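About Skurkero

Skurkero supplies mugs, bowls, glasses cases and other small household goods to guest houses, residential homes and private customers. The company began with a single shop counter in the village of Flirkard and a stock of plain crockery bought from makers in the district. It still has its office and showroom there, and a warehouse behind the old dairy.

The current catalogue contains 62 articles. Each is intended for the ordinary table: the one at which people drink their tea, read their post and put down their keys and spectacles when they come in. We do not supply formal dinner services, glassware or cutlery, and customers who require these are referred to other suppliers on request.

What we supply

Crockery is the larger part of our business. The Tillman list consists of mugs and small bowls which are sold singly. A customer may order one mug or two hundred, and may add to an order in later years without having to buy a complete set. Mugs are offered with a printed decoration or plain. Bowls are offered in a number of outside colours, most of them dark, with a white interior. We recommend the white interior to residential homes in particular, as it makes the contents easier to see for people whose sight is failing.

It is our practice to show mugs and bowls next to one another in the showroom, at table height. Customers who have seen only the catalogue are frequently surprised by the size of a piece, and a mug standing beside a bowl gives a fair idea of both.

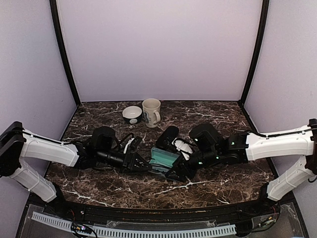
Mug and small bowl on a brown marbled tabletop.

The second part of the catalogue is known as the Corberg list and covers things that are carried about the house and put down: glasses cases, letter trays, key dishes and similar articles. It was added at the request of customers who were already buying crockery from us. Glasses cases have become the most frequently reordered item on this list. They are supplied in muted colours and may be ordered with a name label for use in shared accommodation.

We do not sell spectacles or sunglasses. Several pairs are kept in the showroom so that visitors may try the cases, and visitors are equally welcome to bring their own. A case should be tried with the glasses that will be kept in it, as wide frames and curved arms take up more room than expected.

The table itself

Much of our correspondence concerns surfaces. A good many guest houses have dark or heavily patterned tabletops, which are practical in daily use and hide small marks well. They also hide small dark objects. A pair of black glasses left on a brown patterned top may be overlooked by the person clearing the table, and we receive regular enquiries from establishments that wish to reduce the number of belongings mislaid in this way.

Our advice is simple. Keep one place on each table for personal things, away from the edge and away from the crockery. Put a case or a pale dish there. Clear the crockery first, then look over the whole surface from both sides before wiping it. Glasses should be folded and returned to their case before any cloth is used. Where the owner is not present, the case should be left in full view on the same table and should not be put away in a drawer.

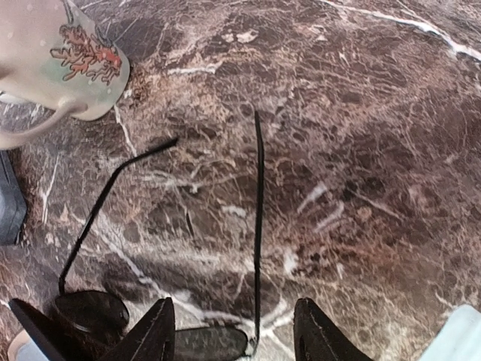 Carmela Benítez wrote to us in February that she had followed this advice in her breakfast room for a full season, and that the most useful part of it had been the order of clearing. Her staff had always begun with whatever lay nearest. She added that guests now tend to put their glasses down beside the dish without being asked, although she would have preferred the dish to be a little deeper. We have passed her remark to the maker, and a deeper dish will be included in the next catalogue.

Observations of this kind are welcome. All letters are read by a member of the office staff and answered in writing. Where a suggestion leads to a change in the catalogue, the customer who made it receives one of the altered articles free of charge.

How we work

The company employs eight people. Orders are taken by letter, by telephone and in the showroom. Last year we sent out 4,000 parcels, the greater number of them to returning customers. Crockery is wrapped in paper piece by piece and packed upright. Glasses cases are sent closed, with a sheet of soft paper inside, and are never packed in the same box as crockery unless the customer asks for a single delivery.

Broken pieces are replaced upon receipt of a short note stating the order number. It is not necessary to return the fragments. Replacement pieces in any Tillman decoration remain available for seven years after that decoration has left the catalogue, and customers who are uncertain which decoration they own may send us a drawing or a photograph of it.

Care of our goods

Mugs and bowls should be washed by hand or on the gentle setting of a dishwasher. They may be stood on stone or stone-patterned surfaces without a mat, but should be lifted when moved and not pushed across the top. Glasses cases should be wiped with a slightly damp cloth and left open to dry. Glasses are best laid down folded. If they must be put down open for a moment, the lenses should not bear on the table, particularly where there may be sugar or crumbs.

A printed sheet containing these instructions is enclosed with every first order and can be supplied in large type.

Visiting the showroom

The showroom at Flirkard is on the ground floor and has level access from the yard. It is open from ten in the morning until four in the afternoon and is closed throughout January for stocktaking. Articles from both lists are laid out together on tables, and visitors may handle everything. Parties from guest houses and residential homes are asked to write beforehand so that a member of staff can be present.

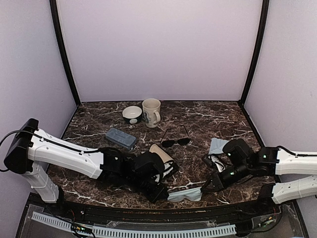 Glasses case and black sunglasses, with the bowl and mug towards the back of the table.

Parking is available in the yard. Orders placed in the showroom before noon can usually be collected from the warehouse on the same afternoon.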